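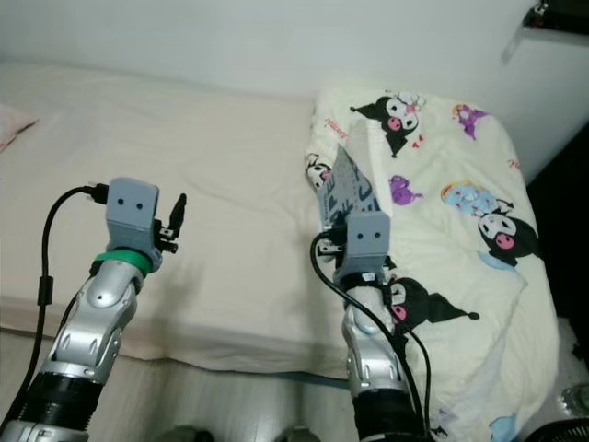 A cushion in a character print on the bed, against a plain white wall.

Pillby's bedding swap is back, and I'm already eyeing up my airing cupboard

July 11, 2023

Good news if your cupboards are bursting with duvet covers your kids have gone off! The bedding swap at the old Lambrakis shop in Pillby is coming back in October, and it'll run for 14 days this time.

I went to the last one meaning to get rid of a single bag and came home with two (my own fault, I can't resist a nice pillowcase). More than 200 sets changed hands, and the organisers want to reach 300 this autumn, so they've taken the upstairs room as well.

It works the same way as before – you bring clean bedding, you get a token for each set, and you pick something else off the tables. If you've nothing to swap, a set costs £5. Curtains are allowed for the first time, but please don't bring pillows or duvets, as there's nowhere to store them.

Children's prints go fastest, so I'd get there early if you're after those. Doubles were a bit thin on the ground last time and I'd love to see more of them.

Drop-off bags can be picked up from Flelix on the high street from the end of September. I'll put the opening hours up here once I've got them.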